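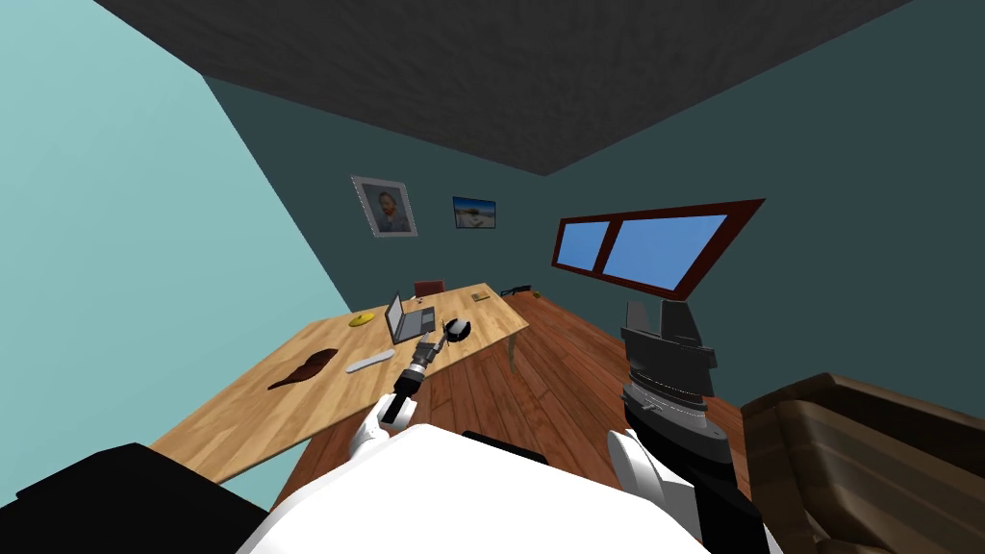
图 8-1 浅蜜色的长方形木桌，桌面木纹清晰可见。

第八章 会动的木头：含水率、纹理与变形

文：Brândușa Mihăilă 六月
分享 62 | 评论 8
打印本页 | 用电子邮件发送

先请你做一件小事：找一块实木，砧板、尺子、旧抽屉的面板都行，把手掌平放上去，顺着纹理摸一遍，再横着摸一遍。两个方向的手感不一样，对吧？这一章要讲的几乎所有内容，都藏在这点差别里。

前面几章我们认识了树皮、形成层、早材和晚材，也学会了在横截面上辨认年轮。那时候的木头还“站着”，是一棵树的一部分。从这一章起，它被锯开、晾干、刨平，进了屋子。可是进了屋子的木头依然在和空气打交道，雨季吸一点水，冬天开了暖气又吐出来一点，宽度跟着悄悄变化。一块放了几十年的老桌面照样如此。我第一次听说这件事的时候简直不敢相信，跑回家拿卡尺去量祖母的面板，量了整整一年！

8.1 从一扇抽屉说起

Fullcombe 的木工房里有一只橡木柜子，是 Virgil Bratu 年轻时做的。柜子做得极漂亮，抽屉与框之间的缝细得连一张纸都塞不进去。完工是在冬天，屋里烧着炉子，空气很干，抽屉推拉起来顺滑得像抹了油。到了第二年六月，最下面那只抽屉怎么也拉不开了。

他当时以为是柜子的框架歪了，拿角尺去查，四个角都是方的。后来他把背板拆下来，从后面把抽屉顶出来，一量，面板比图纸上高了一截。多出来的尺寸全在横纹方向，顺纹方向的长度用卡尺几乎看不出变化。

这只柜子至今还在用，抽屉面板的上沿被他刨去了薄薄一层。每年冬天那里会露出一条缝，夏天缝又合上。学生们进木工房，常常先去看那条缝，猜猜外面最近下了多少雨。

8.2 水藏在哪里

刚伐下来的木头里有两种水。一种待在细胞腔里，像杯子里的水，叫自由水；另一种吸附在细胞壁内，和纤维素、半纤维素结合得很紧，叫结合水（也叫吸着水）。

木材变干时，自由水先走。这个阶段木头变轻了，尺寸却基本不动，就像把杯子里的水倒掉，杯子还是那么大。等到细胞腔空了，细胞壁仍然饱和，这个转折点叫作纤维饱和点。再往下干，结合水开始离开，细胞壁变薄，木头这才真正开始收缩。请把这个转折点牢牢记住，后面每一道计算题都绕不开它。

含水率的定义是：

含水率 =（湿材质量 − 绝干质量）÷ 绝干质量 × 100%

注意分母用的是绝干质量。初学者最爱在这里出错，把湿材质量放到了下面。用绝干质量作分母还有一个有趣的结果，含水率可以超过 100%，有些轻软的树种在活着的时候，体内的水比木质本身还重。

举个例子。一块试样烘到绝干后称得 200 克，在房间里放到质量不再变化时，含水率是 8%，那么它从空气里吸了 16 克水。16 克水，倒在勺子里也就一大勺，摸这块木头，你完全感觉不到潮。

8.3 三个方向，三种脾气

一块木头有三个主要方向。沿着树干向上的叫纵向；从髓心指向树皮的叫径向；与年轮相切的叫弦向。

收缩的大小，弦向最大，径向次之，纵向最小。对多数常见树种来说，弦向收缩明显大于径向，纵向则小到做家具时通常可以忽略。原因要到细胞壁里去找：构成细胞壁主体的微纤丝大体顺着细胞的长轴排列，水分子挤进微纤丝之间，把它们往旁边撑开，长度方向上就没多少动静。至于弦向为什么又比径向大，木射线的牵制作用是一个重要因素，早材和晚材的交替排列也有份，8.5 节会细讲。

懂了这一点，许多老手艺忽然都说得通了。弦切板容易瓦形翘曲，干燥时靠近树皮的那一面收缩更多，板边便朝那一面翘起。径切板稳定得多，所以做琴面板的人愿意为它多花钱。桌面和下面的横撑之间要用能滑动的扣件，若是用胶整条粘死，桌面想缩缩不回来，最后只好自己裂开。Larum 老镇的门板大多做成框嵌板的样式，中间的嵌板浮在槽里，四周留着余地，谁也没给它上胶。两百年前的木匠没有含水率仪，可他们对木头的了解真让人佩服。

8.4 平衡含水率

把一块木头放在温度、湿度都不变的房间里，时间够长，它吸水和放水的速度会相等，这时的含水率叫平衡含水率。温度相同时，空气的相对湿度越高，平衡含水率也越高。

Ecaterina Nedelcu 在 Brullau 带学生做过一个很简单的实验，我非常喜欢，推荐各位也试一试。

材料：同一块板上相邻截下的薄木片两片，厨房秤，卡尺，带盖的塑料盒两只，饱和食盐水一小碟，干燥剂一包。

做法：在木片上用铅笔标出弦向和纵向，量好尺寸并称重。一片与食盐水同放一盒，木片要架起来，不能碰到水；另一片与干燥剂同放一盒。两只盒子并排放在 20 ℃ 的房间里，避开阳光。每逢星期五取出来称一次、量一次，填进表里，直到连续两次的读数相同。

做这个实验时请留意三个问题：
（1）质量的变化是先快后慢，还是始终均匀？
（2）哪个方向的尺寸变化用卡尺量得出来？
（3）两片木片对调盒子以后，它们会回到对方原来的含水率吗？

第三问特别有意思。多数同学会回答“会”，可是数据往往差那么一点点。木材吸湿时达到的平衡含水率，总比解吸时达到的略低，这叫吸湿滞后。先别急着翻后面的解释，拿到自己的数据再看。

本章用到的术语：自由水，结合水，纤维饱和点，绝干质量，弦向，径向，平衡含水率，吸湿滞后。

预习：读第七章关于木射线的一节，并在家里找一件实木家具，画出它某一块板的端面，标明年轮的弯曲方向。下节课带来，我们从你们的图讲起。

打印本页 | 用电子邮件发送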